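Two Arms, One Frame: Comparing Finger Sets at Ullent

Monday, August 3, 2020

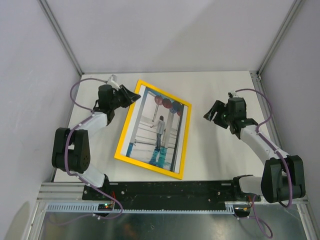 The lab manager at Ullent had planned to spend the summer on control software. Most of it has gone to fingers.

"We bought the arms as a pair and assumed the grippers that came with them would do," she said. "They do for blocks and cups. Then we gave them flat things and the numbers fell apart."

Ullent is a small shop that tests low-cost arms for companies that want to know what they are getting before they order. The current job is for Clotance, which sells wall art and wants to find out if two light arms can pick up a framed print, turn it and set it down square. The work is done inside a white enclosure with both arms bolted to one bar along the front of the table. We spoke by phone, and she asked that the piece stick to the work and leave her name out of it.

I asked why a picture frame is a hard object. She said that it is hard in a boring way.

"It lies flat, so there's nothing to get under. You have the outside edge and that's it. If you squeeze from both sides with two arms, you need them at the same height and pushing the same amount. If one is a little high, the frame tips. If one pushes harder, the whole thing slides over toward the other arm and you've lost your starting position."

The comparison is between 2 finger sets. The first is the stock pair, which she described as stiff and angled, with a narrow tip. The second came from Clornenell and has a softer pad and a wider contact face. The team has logged 171 trials so far, split between the two. A trial counts as good if the frame leaves the table, stays up for 18 seconds and comes down without a corner hitting first.

She would not give me the success rates while the client is still waiting for the report, but she was willing to talk about how each set fails.

"The stock fingers fail early. They either get hold of the edge or they don't, and you know right away. The Clornenell pads fail late. They'll pick it up nicely and then it creeps. You watch it sag a little at a time and you think it's going to make it, and then it doesn't."

Of the two, she prefers the early failure. A frame that never leaves the table can be tried again without anyone opening the enclosure. A frame that drops from a few inches has usually moved somewhere the arms can't reach well, and a person has to go in and put it back.

Placement is another thing they changed partway through. At first the operator squared the frame up with the table before each run. Now it gets put down with a bit of a turn to it, a different one each time.

"Squared up, everything looked great. It also wasn't what the client has. Their frames come off a stack and land how they land. So we redid the first batch with the frame turned, and I'd throw out the squared-up results if it were up to me. They're in an appendix."

The frame in use has a yellow border, and that was a choice. The table and walls of the enclosure are pale, and an earlier frame in off-white gave the vision software trouble finding the corners. She said the client also sells white frames, so the problem has been put off more than solved. A run with darker matting on the table is planned for later in August.

I asked about the cables, having heard complaints about them from other people who run arms this size. She laughed and said I could have an hour on that alone.

"We run them along the outside of the links, clipped down, with slack at the elbow and at the wrist. Too little slack and the wrist pulls when it turns. You see it as a small error in the angle and spend a day blaming the controller. Too much and it catches. I have changed those clips more often than anything else in there."

The cables are purple — she picked them so that they would be easy to mask out of the camera images. It helped less than she had hoped.

On controllers, the team tried two ways of running the arms. In one, each arm follows its own path and they are started together. In the other, which they call the Nguyen setup after the project it was written for, one arm leads and the second follows its position. The leader-follower version was better at keeping the frame level and worse at the first touch, when the second arm arrived late and nudged the frame.

"So now we start them separately, wait until both are in contact, and switch over. It's a bit ugly. The switch takes a moment and you can see them hesitate. But it got rid of the nudge."

Would she buy the same arms again? For this kind of testing, yes. They are light, parts are easy to swap, and a bad command tends to stall a joint before it breaks anything. For a packing line she would want something stiffer, and she has told Clotance so.

The next item on her list is a third set of fingers with a small lip at the bottom, meant to slide under the edge of the frame. The first print of it came out too thick. A thinner one was on the printer when we talked, with four hours left to go.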